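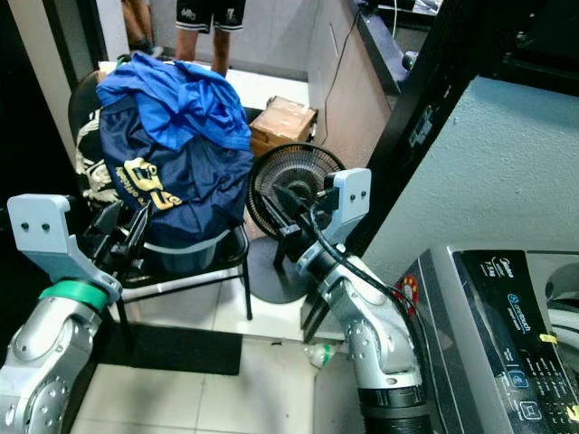

Issue 96, p. 12

I'm a little in love with this washer! Jerseys that used to pile up on the chair by the fan go in through the top, no crouching, and the smoked lid lets me peek. The blue-lit buttons are easy to find, though the labels are tiny. Six months in, I'd buy it again.

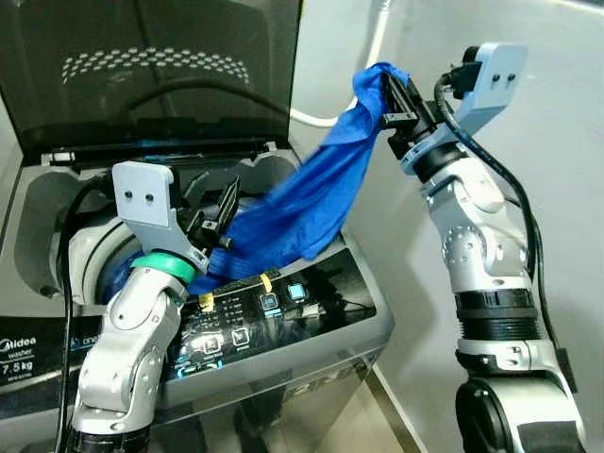

Lid up on the 7.5 kg Midea.
Review by Silvana Evangelista

We use cookies to improve your visit. Accept | Settings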